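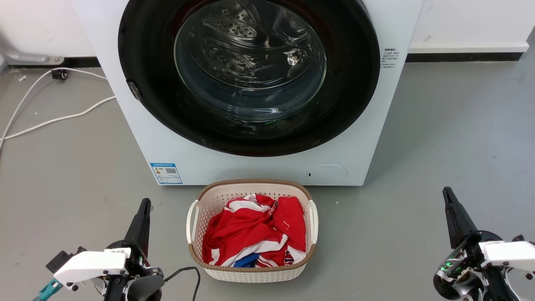
Vudden Front-Loading Washer

We love this machine, and we've had it running in our own back room long enough to say so with a straight face. The Vudden is a plain white front loader with a big round door, a glossy black rim and a domed glass window you can watch your towels through (more soothing than it sounds!). Inside is a stainless steel drum with raised paddles that lift the clothes and let them drop back into the water, over and over.

It comes with 19 programs. You will use 4 of them. Ours are Cottons, Quick, Wool and the one called Sanus, a long hot wash that's wonderful for bedding and gym clothes, and it gets dish towels properly fresh again. Quick takes around half an hour and is fine for a few shirts that only need a rinse and a spin.

The filter sits behind the round cover at the bottom right of the front panel. Put a shallow tray and an old towel down first, open the cover, unscrew slowly, and rinse whatever you find under the tap. Coins, mostly. Once a month is plenty for a small household, a bit more often if you have pets.

Setting it up

The washer stands right on the floor, no pedestal needed, and it likes a hard, level surface such as concrete or tile. Take out the transit bolts before the first wash and keep them in a drawer for the next move. Check it with a level both ways, side to side and front to back. Leave the door open a little between loads so the drum and the rubber seal can air out.

Good to know

Door opens to the left
5-year warranty on the motor, 2 on everything else
Inlet hose and drain hose included
Matching dryer: Gotik, sold separately
Stacking kit fits Gotik only, please don't try it with the older Villanueva dryers

Delivery is to the room of your choice, and we're happy to take the old machine away on the same trip. Just mention it when you order.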